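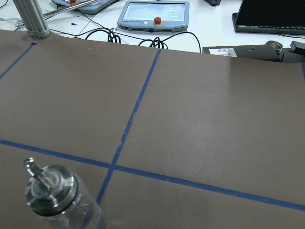
Gesero wrote in to ask why the frequency cap in Carnevik lets the same ad through twice in one session. The cap is counted per placement by default. To count it per user, change the scope before the campaign goes live.

Setting a per-user cap

Open the campaign and go to Delivery, then Limits.
Set Scope to User. The default is Placement.
Enter 5 in Max Impressions and set Window to 8 hours.
Under Exclusions, add the Drirkamia retargeting list. The list needs at least 200 members or it is skipped without a warning.
Save, then run Check Limits.

Counts already logged under the old scope are not carried over. If the campaign has served more than 4000 impressions, copy it and apply the cap to the copy.

Browsers that block third-party cookies are treated as new users on every visit. Turn on Session Fallback to cap them by session.

Updated August 3, 2018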